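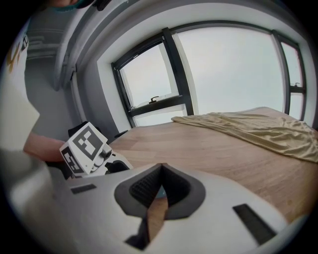 The wooden table by the window, with the beige cloth at one end.

Table care and drying cloths - workroom notes, Fri 12 April

The table in the window room was re-oiled in March and is back in general use. Several members have asked what can go on it and what should be kept off, so the rules are set out below. They replace the sheet that used to be taped inside the cupboard door.

The top is built from long strips of pale timber glued edge to edge. Strips vary in colour and take oil at different rates, so a patchy look in the first weeks after oiling is normal. It evens out. Please don't try to correct it with extra oil. Surplus oil sits on the surface, turns sticky and picks up grey from sleeves and bags.

The finish is Viklund hard oil, two coats, sanded between coats with a 1000 grit pad. The next full treatment is due in six months. Spot repairs can be done at any time with the small tin on the lower shelf. Work along the grain, leave for 30 minutes, then wipe off whatever has not soaked in. Oily rags go flat on the outside rail to dry and never into the bin - a bundled rag can heat up by itself.

Cloths. The soft cloth kept at the table is for dusting and for laying under anything with a hard base. It should be shaken out and folded at the end of a session. A cloth left bunched up holds moisture against the timber, and the mark it leaves is a dull ring that only comes out with sanding. If the cloth is damp, hang it and take a clean one from the Piteck box.

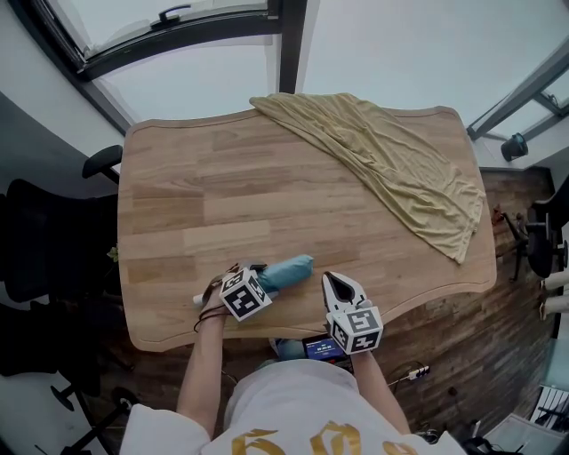
Umbrellas cause most of the water marks we deal with at this time of year. A folded umbrella can feel dry on the outside and still hold a fair amount of water between the layers of the canopy. Anything that has been out in the rain should be opened in the hallway first and left there until the inside is dry. After that it can be folded and handled on the table like any other item.

The folding method we use is the same for all sizes. Hold the umbrella point down and shake the panels loose. Pull each panel out flat by its edge, lay them all in the same direction around the shaft, then roll the canopy with the hand closed lightly over the fabric. Fasten the strap last. Rolling against the lie of the panels puts a crease across the ribs, and the coating wears through along that crease before it wears anywhere else.

Stains on a light-coloured canopy should be treated before storage. Lukewarm water and a little dish soap will handle most of them. Avoid bleach and fabric softener, as both strip the water-repellent coating. Kastis spray can be used to renew the coating once the fabric is clean and fully dry. Spray outdoors, with the canopy open.

Power leads stay on the floor and clear of the chair bases. Castors running over a cable will flatten the insulation over time. Route the lead along the wall where it will reach.

Chairs with armrests should be pushed in slowly. The edge of the top is the hardest part to repair and there are already some small dents along one side, which will be steamed out before the next oiling.

Replacement felt pads are on order from Flerko. Until they arrive, lift the table to move it. Two people, one at each end.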